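Drosero is back in the water

I got down to the harbor a little before seven on Monday and there were already people along the wall with coffee, most of them in better coats than mine. The tide was making nicely, the wind had dropped overnight, and the old drifter Drosero was sitting in her cradle at the top of the slip with fresh black paint on her and a line of bunting that somebody had hung upside down. By twenty past eight she was afloat. After 20 months ashore! I may have yelled a bit.

If you've been following along you'll know she went up the slip at Aydoğan's yard for what was supposed to be a few planks and a new stern tube. Then they got the ceiling out of the fish hold and found soft frames all the way down the port side, and the few planks turned into 110 feet of new larch and a lot of very long phone calls. The stern tube, funnily enough, was fine.

Adjoa Bonsu ran the job from start to finish and she was down on the slip in a hard hat when the cradle started to move. I asked her afterward how she'd felt and she told me she'd been listening to the winch the whole way and hadn't looked at the boat once. "I'll look at her tonight," she said, "when everyone's gone home and the pumps are quiet."

The pumps were busy, I should say. A wooden hull that's been standing dry that long is going to weep when it goes back in, and Drosero wept plenty around the garboards for the first couple of hours. They had two electric pumps aboard plus the old hand pump on deck, which all the kids wanted a turn on. By lunch the planking had started to take up and they were down to one pump running on and off. Benedikt Wegener, who looks after the engine, crawled out of the hatch at noon with a sandwich in one hand and said the bilge was cleaner than his kitchen.

He's the one with the big job now. The engine went back in over the winter but it hasn't turned over under its own power since the overhaul, and the shaft can't be lined up properly until the hull has settled into her floating shape. He wants to leave her a week or so before he touches the coupling. After that it's alongside trials, then a short run out to the Retach buoy and back if the weather behaves.

A word on the name, as I get asked every time I write about her. She was Erniria when she was launched, and she fished under that name until her second owners bought her and changed it. The old letters are still there under the paint on the starboard bow if you catch them in low sun - the yard filled around them and left them alone, and I'm really glad they did. 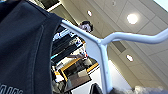
The mizzen is still in the shed, by the way, along with the capstan and most of the wheelhouse. The mast should go in first, once they can get the crane, and the wheelhouse follows when the new windows come. So she looks a little bald at the moment. I thought she looked wonderful anyway, sitting a touch high at the bow with no ballast in her (there's almost 30 tons of it stacked on the quay, all waiting to go back in by hand).

She's on the inside berth by the ice house for now and you can see her from the public side of the quay any time. Please don't climb aboard, the deck is all hoses and open hatches. If you've got old photos of her from her Erniria days, particularly anything showing how the gallows was rigged, drop them off at the yard office and Adjoa will get them copied and back to you. I'll be down again when the mast goes in.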